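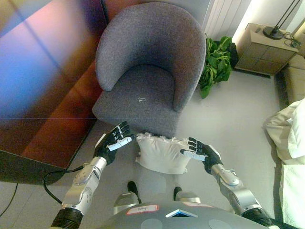
White cushion with fluffy trim in front of a grey armchair -- how do you keep it nice?

Forum: Soft Furnishings and Laundry
14 replies, 129 views

prunella_k wrote:
Hello everyone. English is my third language, so please be patient with me. I have a grey upholstered armchair in the corner of the bedroom and for it I bought a white cushion, rectangular, quite plump, with a fluffy fringe along one edge. The fringe is the reason I bought it and also the reason I am writing. The cushion slides off the seat and lies on the floor in front of the chair, and the fringe collects everything that is there. The label says only "surface clean". I have three questions.
1. Can the cover be washed by hand, if the fringe is sewn in and does not come off?
2. How do I stop the cushion from sliding?
3. Is it correct to pick it up by the two short ends? My mother-in-law says one must always lift from underneath.

Dusty_Mac wrote:
Short ends is fine. It's a cushion, not a baby.

leanne_b wrote:
I don't agree with Dusty. If you always grab the same two ends, the filling travels to the middle and you get a sausage with flat ears. I had two from Sedgwick that went this way inside one winter. Hand under the belly, other hand on the side, then a good shake and put it back. Never pull on the trim!
Leanne Birkett, Bendigo

prunella_k wrote:
Thank you, Leanne. This is what I suspected. Mine is already bulging in the middle when it is held up from the sides, and it sags down a little. I must also admit that I pulled the trim once, on Friday, and two tufts came away in my fingers. I have kept them in an envelope, in case they can be glued.

tumble_dry_tony wrote:
Don't glue them. Glue goes yellow on white. One stitch with white polyester thread, done.
For the sliding, buy a bit of that rubbery mesh for under rugs and cut it smaller than the cushion. Mine cost four dollars.

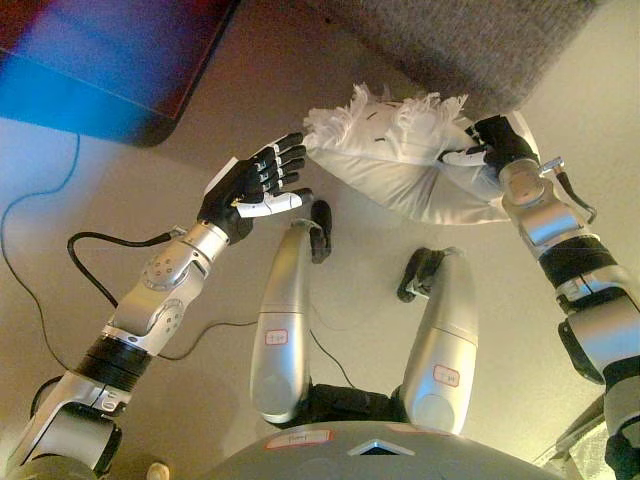

prunella_k wrote:
I tried the mesh this morning and I would like to report. It holds much better, but the piece I cut was too long, so it looked out at the front like a tongue. I trimmed it by two fingers and now one does not see it. The cushion stands upright against the back of the chair with the fringe on top, and the fringe does not touch the floor any more. About the creases I am less sure -- the fabric has a slight shine, and where it folds, the creases look darker than the rest. Is this dirt or only shadow?

Dusty_Mac wrote:
Shadow. Next.

leanne_b wrote:
You can't know that from where you are sitting, Dusty. Prunella, stretch the fabric flat near the window in daylight. If the line goes, it is shadow. If it stays, dab it with lukewarm water and one drop of wool wash, then a dry towel. Don't rub, because shiny fabric goes fuzzy and you never get the shine back.

cendus77 wrote:
Has anyone tried Pumex foam on white satin type covers? The can says all colours, but I am nervous.

tumble_dry_tony wrote:
Tried it on a beige couch arm and it left a ring. I wouldn't, on white.

ashley_ack wrote:
I used Pumex for years on an ivory bolster without any ring at all. Tony, you probably didn't do the whole panel. You have to go from seam to seam, otherwise of course there's an edge. I'd still keep it away from feathers, real or fake.
Ashley Ackroyd

tumble_dry_tony wrote:
I did the whole arm, Ashley. Perhaps my can was old.

prunella_k wrote:
Please do not fight because of my cushion. I have done the window test. Of the creases, all disappeared except one small mark near the top, which stayed. I will use the wool wash, and leave the foam for braver people.
For the fringe I have now a soft baby brush, from my niece, and I brush in the direction in which the tufts fan out. Against this direction they tangle immediately. Does somebody know if cold air from a hair dryer is also permitted?

leanne_b wrote:
Cold setting, arm's length, yes. Hold the cushion with the fringe hanging down so the dust falls off and doesn't go deeper in.

Dusty_Mac wrote:
Or you could get a brown one.

prunella_k wrote:
My husband has said exactly the same, Dusty. The white one stays. I will write again when I have washed the mark -- probably at the weekend, if it is sunny enough to dry the cover on the balcony.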